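# About Curthorpe

Curthorpe is a small research group that teaches robots to put things away. That is the whole pitch, and we have given it to enough people at parties to know the face that follows. Everyone would like a robot that puts things away. Everyone then asks why it isn't finished.

We started in June, in a rented kitchen in Gisamby, with one robot arm and a firm belief that opening drawers would take us a couple of weeks. We still work on drawers. There are 11 of us now, and at least four have dreams about handles.

## What we work on

Most robot learning goes like this: a person guides the arm through a task many times, the recordings go into a training run, and what comes out is a policy, a program that looks at camera images and picks the next small movement. It works well until somebody shifts the toaster.

Our method is called Doritz. The name was a typo in a folder and it outlived three better names. The idea is to train on the moments where a task changes its mind. A person opening a drawer and taking out a bowl does a lot of dull travel and makes a few real decisions: where to meet the handle, when to stop pulling, which side of the rim to go for. Doritz finds those short stretches in each recording and gives them more weight, so the policy spends less of its effort learning how to wave through empty air.
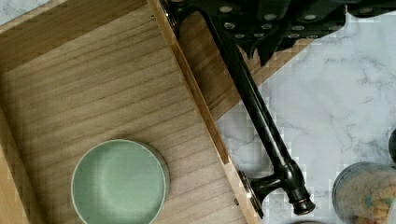 Finding the stretches was the hard part. Rukhsana Virk, who started the group and still writes most of the code, first tried marking them by hand. She got through one afternoon of recordings and came back with a different plan. Now a second, smaller model does the marking. It watches how much the wrist view changes compared with how much the arm moves, and flags the places where the two disagree. It is fussy and sometimes flags a shadow. We have learned to live with it – it was cheaper than Rukhsana's afternoons.

## What we found

Our full training set for the drawer task has 955 recordings. After cleaning we kept 903, and we put the rejects in a folder named "character building." Trained on the same recordings, a Doritz policy got the drawer open and the bowl out more often than our plain version did. The gap was widest when we moved the furniture between training and testing, which was the result we had hoped for and had stopped expecting.

It did not help with everything. On long tasks with many steps, the marking model loses its nerve and flags nearly half the recording, at which point you are back to ordinary training with extra paperwork. Soft objects are also a problem. A soft thing gives when it is gripped, the wrist view changes constantly, and the poor marking model thinks every second is the most important one of its life. Faisal Mohmand is working on this and would like fewer suggestions from the rest of us.

We publish the failures next to the successes. This has made our papers longer and our reviewers kinder, though only slightly.

## How we work

The test kitchen is called Naqvi. It has marble counters, a tiled wall and a toaster. We keep it busy on purpose. A policy that can only cope with a bare table is of no use to people who own things, so we leave pots, boxes and jars about the place and change the layout between rounds. Plush fruit is on the regular list. It survives being dropped, and you can squeeze it as hard as you like without having to wash the arm.

We have 2 house rules for testing. Whoever trained the policy doesn't set up the counter, and whoever sets up the counter doesn't get to look pleased when it fails. The second rule is broken daily.
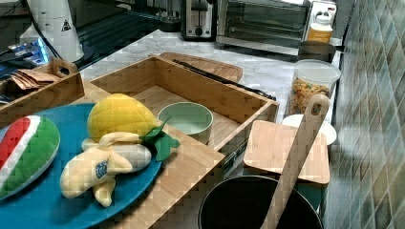

## Working with us

We take on visiting students for a few months at a time, and we like people who have fixed something with their own hands, even badly. You don't need a background in robots. You do need to be able to watch a drawer not open for most of a morning and still write useful notes about it.

We also share recordings with other groups who ask. Write to the Curthorpe office in Gisamby and say what you'd like to try. Faisal answers the mail, usually before 9 a.m., when the arm is still switched off and he can hear himself think.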